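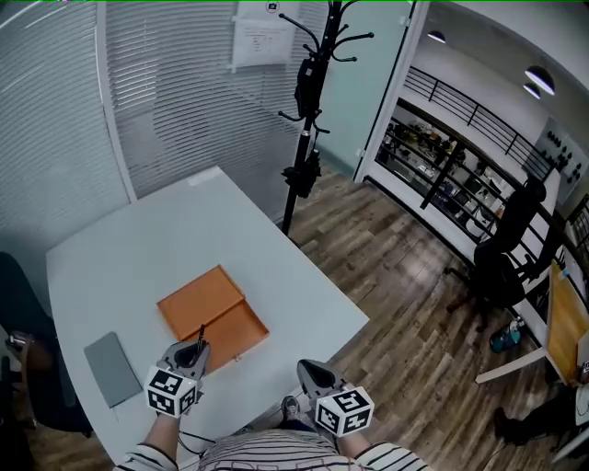 # Kolley Opens Its Neighborhood Mending Room with Free Evening Classes

**Yupanqui, 2023-07-11.** After a long winter of planning and a great deal of borrowed thread, Kolley is happy to open the doors of its new mending room, where anybody in town can bring a torn coat, a split seam or a favorite pair of pants and learn to put it right.

The idea goes back to February, when Lucero Huaranga patched up a few school jackets at her kitchen table and found neighbors stopping by with more (and more, and more!). Fabric shop Fleritz has since given 700 spools of thread, and a grant of $4,000 from Posex covers the rent and the sewing machines through the first season.

"My grandmother could turn a collar so well you'd swear the shirt was new, and I always wished I'd sat beside her longer," said Huaranga. "I'd love for people to come in, pull up a chair, and take their time over it."

Classes run for 2 hours each evening and are taught by Rosaura Apaza and Duván Muñoz. Beginners start with buttons and hems, then move on to zippers, darning and, for the brave, coat linings. Children over the age of 3 are welcome with a grown-up, and there's a basket of felt scraps to keep them busy.

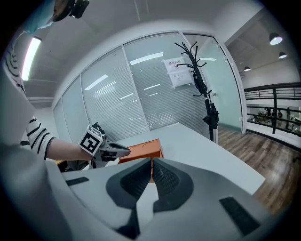 *A striped white sleeve at the table. Press copies of photos are available on request.*

Places are free, but please sign up at the front desk. Press questions may go to Isauro Alvarado at Kolley.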